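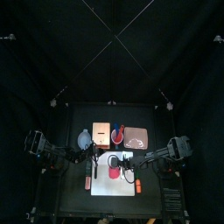
5 min read

Small Things Table: Safety Checklist, with Comments
Nivlow Play and Craft Rooms, Salinas
Checked 20 July 2024

Hello again to everybody who uses this list, and welcome if you are setting up your first table. We started it in April as a half sheet taped inside a cupboard door, and it has been growing ever since. The full inventory at Nivlow now runs to 324 entries and the binder to 21 pages, so please don't feel you must do everything in one go. This part covers the little tabletop set only: cups, spoons, tray, bottle, box and the white sheet they get used on. Print it, scribble on it, and put your own remarks under mine.

I mark things OK, WATCH or FIX. WATCH means it can stay out but gets looked at again next time, and FIX means it goes in the repair tub in the Dostow cupboard before anyone sits down.

TABLE AND SHEET

1. Tabletop steady when you lean on it with both hands.
Result: OK
Comment: Lean on the corners too, please, and lean properly! A gentle pat in the middle tells you very little.

2. White sheet lies flat, corners down, nothing underneath.
Result: OK
Comment: I like the white sheet very much on a dark table. Crumbs, grit and little broken-off bits show up on it right away, and it gives people a natural place to work. If a corner starts to lift, swap the sheet. Don't add more tape to it, which only makes a new edge for sleeves to catch on.

3. Things not in use kept along the back, clear of the working area.
Result: OK
Comment: One row at the back is plenty. The long things tend to roll, so start with those when you line it all up.

4. Light good enough to see a hairline crack.
Result: WATCH
Comment: Dark surroundings are restful and I do understand why people love them, but do the cup checks under the bright lamp by the sink if you have any doubt at all.

CUPS

5. Rims smooth all the way around.
Result: OK
Comment: Go round with a fingertip, then with the side of your thumb, which is a good deal fussier. The bright pink cup is the one everybody reaches for, so it gets the most handling and deserves the longest look. Its rounded bottom is worth a moment as well. Set it down, give it a nudge, and see how easily it rocks.

6. See-through cups free of cracks and cloudy patches.
Result: OK
Comment: The translucent one with the pinkish-red rim does duty as the utensil holder. Take the utensils out before you check it. I have skipped that step myself on a busy morning and had to come back and do it over.

7. Utensil holder doesn't tip when something is pulled out.
Result: WATCH
Comment: The blue and red utensils lean outward, and a light cup with tall things in it will go over if it's tugged sideways. Either keep just the 2 in there or move to a heavier cup. I'm leaving it as it is for now, but I'd be grateful for opinions from anyone who has tried a short, wide one.

SPOONS

8. Handle and bowl free of sharp spots, dents and bends.
Result: OK

9. Any tape fully stuck down, no loose ends.
Result: FIX
Comment: The metal spoon with the strip of black tape down its bowl needs attention, as the end of the strip hangs a little past the rim. Trim it or replace it. A loose end is just the sort of thing small fingers love to pick at, and then you have a sticky scrap on the floor and somebody's sock finds it.

10. Taped utensils kept apart from anything used for food.
Result: OK
Comment: Ours live in their own tub with a label on the lid. Please write the label large. I wrote the first one in such tidy little letters that I had to fetch my glasses to read it. 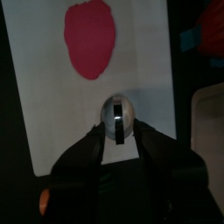
Can a spoon with tape on it go through the dishwasher?
It's better not to. Heat and detergent soften the glue, and the edges of the tape lift and hold on to dirt. Take the tape off first, wash the spoon as usual, dry it well and put on a fresh strip.

11. Old glue cleaned off before new tape goes on.
Result: OK
Comment: A dab of cooking oil on a soft cloth, a few minutes' patience, then warm soapy water. I know the temptation to go straight over the old patch (I have given in to it more than once), but the new strip never sits flat.

BOTTLE, BOX AND TRAY

12. Bottle has no splits along the side or around the neck.
Result: OK
Comment: The light blue bottle is stored lying down. If yours has held water, drain it thoroughly and leave it open overnight. Squeeze it near the base and listen, too. A split will often hiss before you can see it.

13. Slot on the box is smooth and won't trap a fingertip.
Result: WATCH
Comment: The tan box with the dark slot looks to me rather like a coin box, and coin boxes bring coins. Coins and under-threes do not share a table in our rooms. If the box comes out for older children, somebody looks under the chairs afterward, with a flashlight if need be.

14. Nothing left inside the box from last time.
Result: OK
Comment: Tip it, shake it, listen. A button rattles quite differently from a coin, and you do get an ear for it after a while.

15. Tray rim unchipped, printed design not flaking.
Result: OK
Comment: I do have a soft spot for the pink tray with the white cloud on it. Rub the design gently with a damp white cloth, and if any color comes off on the cloth, the tray is retired, however pretty it is. The raised rim is handy for keeping little things from wandering, and the inside corners want a cotton swab. 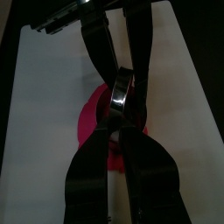 Which brings me to the cleaning, and I'm afraid I have opinions. Everything on this list is easier to inspect when it's clean, so I wash first and check second, though our sister room at Prornatton does it the other way around and seems perfectly happy. Whichever order you choose, choose one and stay with it, or you'll find yourself at the end of the afternoon holding a cup and wondering which pile it came from.

CLEANING AND PUTTING AWAY

16. Washable pieces washed in warm soapy water and rinsed.
Result: OK

17. Everything dry before it goes in a lidded tub.
Result: OK
Comment: Cups upside down on a rack, with a bit of air under them. Stacking them damp gives you that musty smell, and it takes ages to get rid of.

18. Sheet wiped or replaced.
Result: OK

19. Repair tub emptied, with each thing mended or thrown out.
Result: FIX
Comment: My fault entirely. The tub has been filling up since spring, and there's a lid in there I can't match to anything. If it fits something of yours, please come and take it away with my blessing.

Next check is in 2 weeks. The spoon goes first on that list, and I'll bring the good scissors.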